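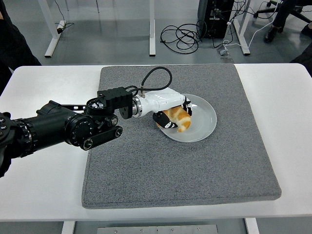
Ticket 1918: right-eye picture missing on the Trurnura projector
Status: solved
Opened: 07/12/2018
Kit: Trurnura stereo projector, Brøndum sync box, Stollar playback deck

Symptom
Left eye perfect, right eye black. Swapping the glasses made no difference, and neither did a fresh set of batteries. Flat (2D) films play beautifully on the same deck.

Step 1
Changed the video cable between deck and sync box. No change. I left the new one in anyway, the old plug was getting wobbly.

Step 2
Put up the Zisinance test pattern, the one with an L and an R in opposite corners. Only the L showed! Lovely clear result, because it meant the glasses were off the hook and I could stop cleaning them.

Step 3
Opened the menu on the sync box. It was set to wait 14 lines before switching eyes, which matches our other box, so I left it alone. Polarity was on "auto". Set it to "normal": L only. Set it to "inverted": R only. Now we're getting somewhere!

Step 4
Went through the deck's output page and found field order set to "single". It must have gone back to that after the October update (my guess, I haven't tested it). Changed it to "alternate", put the polarity back to "normal" and restarted both boxes.

Result
Both letters, one in each eye, and the depth is gorgeous. Ran the pattern for nearly 200 minutes with 2 pairs of glasses and it never slipped once. So pleased with this one.

Still to do
Save the deck settings as a preset, and check field order on the spare deck before it goes out again.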